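Home > Newsroom > Robotics and Automation

Zateo Publishes First Grolia Chore Report: Most Household and Stockroom Jobs Still Need a Person

BULLUTDEN, 30 July 2024 - Zateo today released the first Grolia Chore Report, a review of how well current robot arms do ordinary work in homes and in small shops. The report covers 63 chores, from clearing a desk to restocking a low shelf. It finds that 44 of them can't yet be left to a machine without a person in the room.

Every chore was attempted 100 times by the same model of two-finger robot arm running the same control software. A chore was rated "ready" if the arm finished it without help in nearly every attempt and broke nothing. It was rated "supervised" if a person had to step in now and then, and "not ready" if the arm failed often or did something unsafe. The 44 chores are the supervised and not-ready groups taken together.

The test work was done at Zateo's building in Bullutden and in a working stockroom run by Matsuda, a regional kitchenware seller. Matsuda allowed the arm to run in one aisle outside of opening hours and had no say in the ratings.

"People ask us when they can buy a machine that tidies up," said Riku Hayashi, head of testing at Zateo. "We wanted an answer we could stand behind, so we wrote down the chores, ran them, and counted. Some of them are done. A lot of them aren't, and the ones that aren't are often the ones people find easiest."

What Works Now

The chores rated ready have a good deal in common. The object is rigid, it is in roughly the same place each time, and there is an obvious spot to put it. Moving sealed boxes from a cart to a waist-high shelf was rated ready. So was placing mugs into a rack, sorting cutlery from a flat tray, and standing fallen cans upright on a counter.

Matsuda's stockroom gave better results than the kitchen and desk tests. Shelves there are marked, aisles are kept clear, and cartons come in a small number of sizes. The arm was slower than a stock clerk on every task, but several of the jobs happen at night, when speed matters less.

Folding flattened cardboard for recycling was the one surprise in the ready group. The test team had expected it to fail. The arm pressed the sheets against the floor to fold them, a method that had been shown in only a few of the human demonstrations.

What Doesn't

Soft things remain a problem. Towels could be folded if they started flat, and that is seldom how towels start. Bedding was rated not ready in every form tested. Trash bags tore or were tied badly.

Clutter is the other large problem. An arm that picks up a cup from a bare table will often fail with the same cup when there are pens, boxes and other cups next to it. The fingers have to go down on both sides of the object, and on a real desk there may be something in the way on one side. The arm then knocks that item over or stops and waits.

Clear plastic and glass are hard for a third reason. Cameras see through them. The software has to work out where the edge of a bottle is from a cap, a label or a line of reflected light, and it gets this wrong more often than it does with a painted can. Bottles that have been partly emptied also change in weight and stiffness, and a squeeze that suits a full one can dent one that is nearly empty.

For these reasons Zateo gave bottles and desks a chapter of their own in the report. "Clear a desk" was split into smaller jobs: lift a bottle, move a mug by its body, move a mug by its handle, gather pens, and close a box. Lifting a single bottle with space around it was rated ready. Lifting one from a crowded desk was rated supervised. Gathering pens was rated not ready.

How the Arm Was Taught

The control software learned from people doing the chores with a hand-held gripper that has the same kind of fingers as the robot. In all, 1000 hours of this work went into the version tested for the report. The demonstrations were done on desks, counters and shelves that had been left as they were, with lamps, cables, chargers and other belongings in place. Zateo's earlier software had been taught mostly on cleared tables, and it did poorly once it was moved to real rooms.
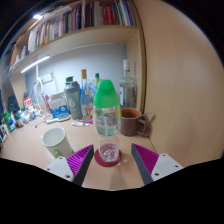 Bottle handling at a desk, with a two-finger hand-held gripper.

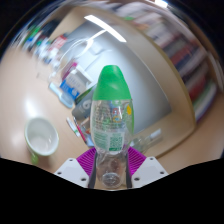
Can a machine do the household chores yet?

It can do a few of them, one at a time, in a room that has been set up with care. A buyer who wants a robot to take over the housework today will be disappointed. A shop with regular shelves and regular cartons may already find it useful for part of a shift.

Time and Supervision

The report also looks at how much human time each chore still takes when a machine is doing it. This includes setting up, clearing jams, picking up dropped items and putting the arm back in its starting position. For many of the supervised chores, the person watching spent longer on the job than if they had done it alone.

Loading a dishwasher is the clearest case. The arm could place plates well enough. It could not decide what to do with a pan that didn't fit, and it had no good way to tell a clean glass from a used one. A person had to sort the counter first, stay close by, and rearrange the lower rack at the end. The chore is rated supervised, and the report advises against using it as a selling point.

Wiping was better than expected on flat counters and worse than expected near the wall, where small appliances and their cords got in the way. Sweeping a stockroom aisle was rated ready only when the aisle had been cleared of straps and loose film. Pricing and labeling were not tested in this round.

"The useful number for a shop owner is how many minutes of somebody's day they get back," said Hayashi. "For cartons, they get some back. For the dishes, you lose time. We put both in the report."

Safety Notes

No one was hurt during the tests. The arm ran at reduced speed whenever a person was inside the marked area and stopped when touched. Knives, hot pans and cleaning chemicals were left out of all household chores, so the report says nothing about whether a robot can cook or clean a bathroom. Stairs and ladders were also left out. The arm was mounted on a wheeled base and could reach shelves up to shoulder height.

Breakage was recorded for every attempt. Most of it was glass, and most of the glass was broken while being set down. The software would let go slightly above the surface, or set the base of the glass on top of something small and flat that it had missed, such as a pen or a coaster. An update that makes the arm lower objects more slowly was finished after the tests ended and is not reflected in the ratings.

Next Round

Zateo will repeat all 63 chores in November with new software and the same rules, and will publish the results whether or not they improve. The same two-finger hand will be used. A version with softer pads is being built for the bedding and laundry chores, and its results will be listed separately so that the two rounds can be compared.

Matsuda has agreed to extend the stockroom tests to a second aisle that holds glassware and mixed returns. Returned goods arrive in opened boxes, often repacked by the customer, and staff there consider them the slowest part of the job.

Shops, housing providers and care homes that would like a particular chore added to the list can write to the Grolia team through the Zateo website. Requests should say what the chore is, where it is done, how often, and what a finished job looks like. Short chores done many times a week will be considered first.

Availability

The Grolia Chore Report can be downloaded free of charge from the Zateo newsroom. It includes the full chore list, the rating for each one, the written rules given to the testers, and a log of every stop and breakage.

About Zateo

Zateo develops control software for robot arms used in storerooms, shops and homes. The company is based in Bullutden, where it also runs the Grolia test program.

Press contact: Zateo Newsroom, Bullutden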